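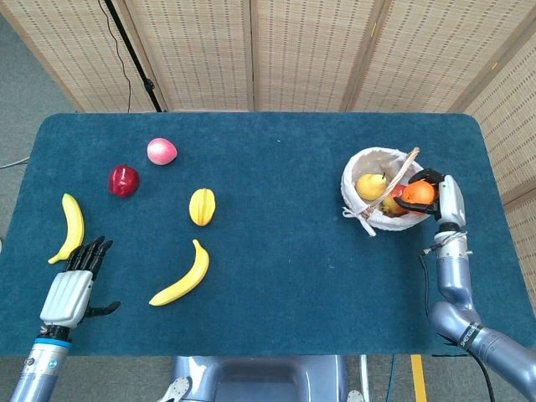

An orange held above the rim of the basket during tabletop work with the Nanar planning software. Picture: Geltico

Geltico releases Nanar planning software for two-armed robots

STOLHOLM, 2026-01-28. Geltico, the robot software company based in Stolholm, today announced the general release of Nanar, a planning and perception package for robots that pick up, move and sort everyday objects by hand. The software is available to existing customers from today and will be offered to new customers through the company's integration partner, Karabulut.

Nanar combines two tasks that have usually been handled by separate programs. The first is working out which objects are on a table and how each of them lies. The second is choosing an arm, a grasp and a path that will bring the object to its destination without disturbing its neighbours. By keeping both in a single model of the workspace, Nanar can revise a plan while the arm is already moving, for instance when an object has rolled or when part of it is hidden behind another.

The package was developed over nine months at the company's Stolholm laboratory. A large part of the work was carried out with artificial fruit and a wicker basket. Fruit shapes place varied demands on planning software. A banana has a clear long axis and must be approached across it, a star fruit has ribs that limit where fingers may close, and an orange offers no preferred direction at all. The basket adds a raised handle, which the planner must treat as an obstacle, and a soft cloth lining whose edge cannot be measured as reliably as a rigid wall.

"Our customers asked for software that copes with the table as it is," said a spokesperson for Geltico. "They do not wish to fix every object in a known position before work can start. Nanar makes its own estimate of the layout and states how certain it is of each item, and the operator can see both on one screen." 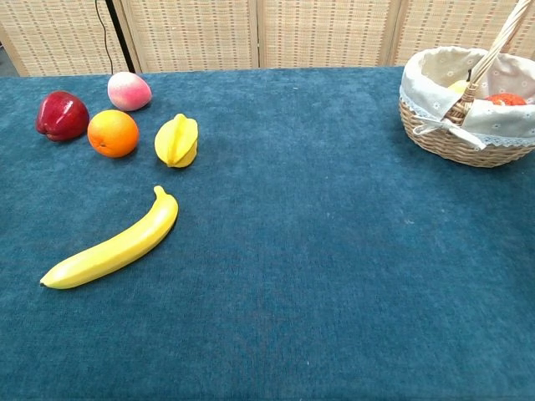

Artificial fruit and a lined wicker basket on the cloth-covered table. Picture: Geltico

The release version was assessed against a set of 3,000 recorded tabletop layouts, of which 1,630 include at least one object that is partly hidden. Geltico will publish the full set of layouts, together with the scoring method, so that customers may repeat the assessment on their own equipment. The company has chosen not to issue a single headline score, as results depend on the hand, the cameras and the lighting in use.

Nanar includes the following components:

A layout estimator, which builds a model of the work surface from one or more cameras and updates it as objects move.

A grasp planner, supplied with 29 ready-made hand profiles covering both simple grippers and hands with several fingers. Customers may add profiles of their own.

An arm selector, which decides whether the left or the right arm should act, and keeps the other arm clear of the chosen path.

A replay tool, with which operators can step through a completed task and see the alternatives that the planner considered and rejected at each stage.

The replay tool was added at the request of early users, who reported that they spent more time finding the cause of an unexpected movement than correcting it. Each decision is now stored with the camera view and the layout estimate on which it was based.

Karabulut will provide installation, training and first-line support. "We expect most sites to begin with one table and a small range of objects," a spokesperson for Karabulut said. "The software allows that range to be extended by the site's own staff, and our training course is built around that step."

Nanar is licensed by the year for each robot. Customers holding a current Geltico support agreement may move to the new package at no extra charge until the end of June. Existing task files can be imported, although grasp settings made by hand should be checked before use.

Notes to editors

Geltico develops control, perception and planning software for robots with one or two arms. Its offices and laboratory are in Stolholm.

Karabulut installs and supports robot systems for laboratories, packing sites and training centres.

Requests for further information, demonstrations and print-quality pictures should be addressed to the Geltico press office, Stolholm.

ENDS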